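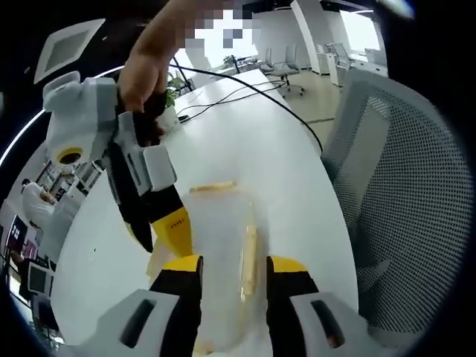

Slide 4 - Fumitz hand-held kit, what we got

Start with the price, since people always ask. 1,190 per pair, cables included. Software license is separate, 275 a year. Fjeld quoted us 300 for shipping and customs and that was accurate.

Say what the kit is for: recording bagging and packing by hand, so the Sekthorpe team can train the arm on it later. You hold one gripper in each hand and do the job as you normally would.

Bagging is the task to talk about. Snack sticks, frosted bag. One gripper minds the bag, the other handles the stick. Point out the yellow on the jaws - easy to pick out against a white tabletop.

Good points
- Maite and King-fai were both recording within an hour of opening the box
- finger pads open wide enough for everything on the Priveo list
- spare pads arrived in 2 days

Less good
- cables. They run across the table and you have to route them before each session. Ask if anyone here has tried a ceiling drop.
- thin bags slip if you squeeze late. Eusebio got better at it with practice, I did not.
- the manual skips calibration. Vega wrote our own page, link on the last slide.

Pause for questions here, not at the end.

Slide 5 - Would we buy it again

Yes for bench work. For the packing line, wait for the August firmware. Seo-ah has the comparison with the older Priveo unit and will take that part. Hand her the clicker.

If short on time, skip slide 6 and go straight to the cost table.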